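Data Engineer, Supply Chain Analytics
Relow, Sidport office (hybrid)

Relow makes the cardboard inserts that stop other people's products from rattling. It is a bigger business than you would guess, and it produces a lot of data, most of which currently lives in spreadsheets with "final" in the name. We would like to hire someone to fix that.

You would join the analytics group, which moved out of the basement and in with the plant planning team last year. The planners now ask us for things in person. This has improved the reports and done very little for our concentration.

The main job is Okine, our order and inventory warehouse. It loads overnight from 500 source tables, a number that has only ever gone up. You will own the loads, retire the tables that have outlived their purpose, and be on call one Sunday a month in case a load fails at 4 a.m. We pay extra for the Sunday.

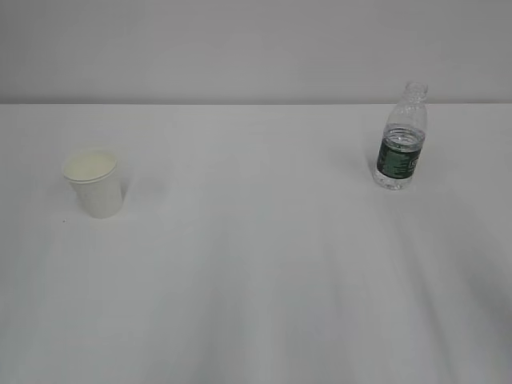
Tabletop and gray wall.

You will also help us shut down Yuen, the old reporting system. It was due to be switched off two years ago. Finance still likes the way it prints.

What we need from you:

At least 3 years of working with SQL on data you didn't design and wouldn't have
Python good enough that someone else can read it
Experience moving a live system without losing the month-end numbers
The patience to ask a warehouse supervisor what a column means, then ask again when the first answer is "depends"

Nice to have: some exposure to manufacturing, or at least a willingness to wear the shoes. A degree is fine. So is no degree.

The role reports to Wen-hsiung Kwok, head of analytics, who reads every application himself and is slow about it. Expect two interviews, one with the team and one with the planners. The planners' interview is the harder one. There is no whiteboard puzzle and no take-home project.

You would be in the office 2 days a week, and you can pick which. Parking is free, and the coffee is priced accordingly.

To apply, send a resume and a short note about the worst table you ever inherited. Please change the names of the guilty. Applications stay open until the end of September.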